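Review: the Hindora two-arm table cell, after a winter on our returns bench
Posted 3/21/21

I run the returns and re-kitting bench at Flirnano, the housewares warehouse out by Dovside, and people in the trade keep asking me what I think of our Hindora. So I'm finally writing it all down. I'm the person who stands next to it, I didn't pick it, and I don't sign the checks, so take this as a bench-level review and go elsewhere for the payback math.

What you get for your money is a tabletop with low walls on three sides, two arms on the front rail, a camera on each wrist, and a computer that sits underneath and hums. Ours came through Ametepe, the reseller, in November. Setup was quoted as one day and took three, mostly over the network and the height of our power outlets. The installer was great, I have no complaints there. The manual is 84 pages and the part you need is on page 9, so just put a sticky note there now and save yourself the hunting.

The work itself, for anyone who hasn't done returns: people send back gift sets and kitchen bundles with half the pieces swapped around, and somebody has to lay them out, look them over and put them back together in the right basket or box. Mugs, trays, coasters, pens, little tools, you name it. Before the Hindora, each of us did the whole thing by hand, start to finish, all shift long. It's not heavy work but it is the same reach over and over, and by Thursday my right shoulder always let me know about it.

Now the arms do the reaching and we do the deciding. That's the short version. I load the table, pick the kit on the screen, watch the first pass, and go inspect the previous batch while it works. When it gets confused it stops and puts up a yellow banner, and I walk over and sort it out. I keep a log because my supervisor asked me to, and since we started there are 929 kits in it, with 30 of those marked as needing a hand from me more than once. I was expecting much worse!

The good stuff first. It is gentle. I was sure we'd be sweeping up ceramic every day and we just don't. The grippers slow way down before they close, so slow that you want to yell at them for the first week, and then you stop noticing. It's also quieter than I feared. There's a little whir when the elbows move and that's it – you can hold a conversation right beside it, and we do.

The wrist view is my favorite feature by a mile. Each arm shows you what it sees up close, on the same screen as the kit list, and when it hesitates over something you can usually tell why before you've even walked over. Shiny glaze is the big one. Our overhead lights bounce off anything glossy and it will dither for ages over how to take hold. I turned off one tube above the cell and that helped a lot (facilities turned it back on, I turned it off again, we have an understanding now).

Long flat pieces are handled better than I'd have guessed, with an arm at each end. Skinny things are the weak spot. Pens and sticks lying against each other in a basket are a pain, and I've given up and put those in by hand at the end. It takes me seconds and it takes the Hindora what feels like a lunch break.

Now the gripes. The cables loop way out from the arms and I catch my sleeve on them when I load from the side, so I load from the front, which is where the arms are mounted, which means leaning. Whoever designed this was either very tall or never loaded it. The tabletop is the other one. We got the marbled finish because that was what Ametepe had in stock, and it looks fancy, but it shows every smudge and glares like a car hood. Order a matte one if they'll let you. And the software updates land whenever they feel like it. I've come in at six in the morning to a progress bar twice.

On to what it's done to the job, which is what most of you really ask about. There were four of us on returns and there are still four of us, but two have moved over to inspection and one splits her week with the packing line. I miss the company some days. We used to all stand at the same long bench and gab, and now I'm at the cell, mostly on my own with a headset. Nobody's hours got cut, and I want to say that clearly, but I also asked for it in writing, and I'd tell anybody in my shoes to do the same thing before the crate is unpacked.

The work is different on the brain too. Doing it by hand I could drift off and plan dinner. Watching the Hindora is lighter on the arms and heavier on the attention – you're waiting for a banner, and waiting is tiring in its own way. We tried full shifts on the cell in the beginning and I was wiped out. We now swap every two hours and that's so much better. If your manager thinks "it runs itself" means one person can mind it all day plus answer the phone, please send them this paragraph.

I also had to get trained, and I liked that part. I can set up a new kit myself now, which involves showing it the pieces and dragging some boxes around on the screen. It got me a small bump in pay. The training from Ametepe was two mornings and could have been one, but the trainer brought good donuts, so I'm not going to complain too hard.

Would I buy it? For mixed housewares, with people who get a say in how it's used, yes. Four stars out of five, and I'd go higher with a matte table and shorter cables. If you only do pens, skip it. My shoulder gives it five.
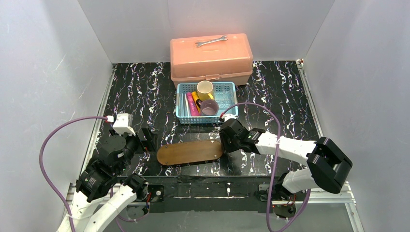
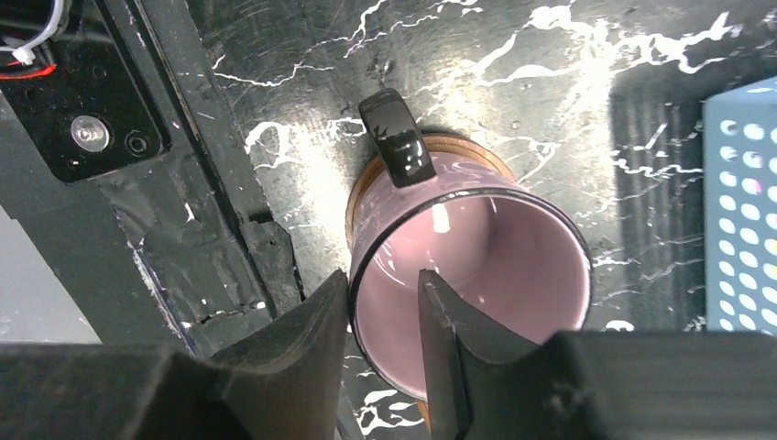

The Hindora cell: both arms at the wooden tray in the first photo, and the wrist view over a pink mug in the second.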